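Storage and shelf life of suture stock in a rural teaching room

Posted Thu 13 October in Supplies and Storage
Print this page | E-mail this page

Our organisation maintains a small teaching room for students in the health sciences. On taking responsibility for its stores, I found a cupboard containing 676 individually packaged sutures from several sources, a portion of which are past the date printed on the packet. The cupboard stands against a west-facing wall and becomes quite warm in January.

I would be grateful for guidance on two matters. First, may out-of-date material be retained for practice, and how should it be labelled? Second, is there an accepted method of arranging the stock so that older packets are used first? Our present catalogue is a spreadsheet prepared by my predecessor, and it does not distinguish between absorbable and non-absorbable material.
— Drastia Stores

Damir Atanasov

The date on the packet applies to the product as supplied, in its unopened packaging and stored as the manufacturer directs. Once that date has passed, the item must not be used on a patient under any circumstances. Many teaching programmes do keep such items for bench practice, provided that they are held in a separate, locked location and can never find their way back to clinical shelves. You should confirm that your own organisation's policy permits this before you proceed.

Absorbable material is the more sensitive of the two groups. It is affected by moisture and heat, and an old packet may yield thread that breaks under modest tension. Students then conclude that their knots are at fault. Non-absorbable material generally keeps its handling qualities for longer, although the foil and paper will deteriorate in a warm cupboard. 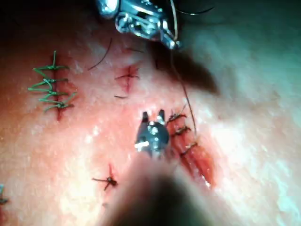 Dark suture thread held in a metal grasper during closure work.

For labelling, I recommend a bright adhesive label on every packet, not merely on the outer box, reading TRAINING ONLY — NOT FOR CLINICAL USE. Boxes are discarded and packets travel. Needles remain sharp whatever the date, and a sharps container is required at each bench.

With respect to arrangement, sort first by absorbable and non-absorbable, then by gauge, then by date, with the earliest date at the front. New deliveries are placed behind. Our store holds over 1000 packets on this system and the monthly check is completed in 20 minutes. I would also relocate the cupboard, or its contents, to an interior wall before summer.

Ionescu

Agree with the above. We use Miltum drawer units, 5 drawers to a stack, one gauge to a drawer. The dividers are sold separately and should be ordered at the same time.

Lurus

It may be simpler to dispose of all of it and begin again. The cost of practice thread is modest when compared with the hours required to sort a cupboard of that size. If disposal is chosen, please note that the needles are attached to the thread in most packets, and the contents must therefore be treated as sharps. General waste is not acceptable. Your local health service will be able to advise on collection.

A spreadsheet is adequate for the catalogue if columns are added for material and expiry date.

Print this page | E-mail this page

Related items
Labelling requirements for training-only consumables
Sharps containers: wall-mounted or benchtop?
Cupboard temperatures in demountable buildings
Rotating stock where deliveries are irregular
Disposal of out-of-date dressings and gloves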